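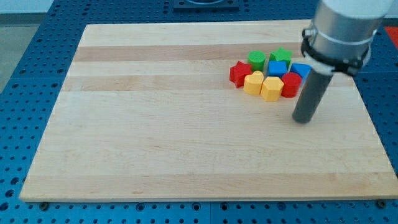
The pushing trials at Clukgate lost 7 days this period, all to one fault. The Federo arm has developed a habit of going lower than it was told, and on run 1050 it pressed the finger into the board until the force limit tripped and everything stopped, including Hugo Besnard's lunch. With the tip meant to hover just over the wood beside the red cylinder, there is very little room for a creative interpretation of height. Ludivine Roussel traced the error to a tool length left over from the previous finger, which was 2 mm shorter. The arm was perfectly obedient to the wrong number.

Of the 3175 runs promised under the Gautier grant, we have 1050, the last one of limited scientific interest. The tool length is now checked at every startup, and the force limit has been lowered. Nobody was hurt. We ask for no extra money, only a later date for the second report.

Jun 7, 2019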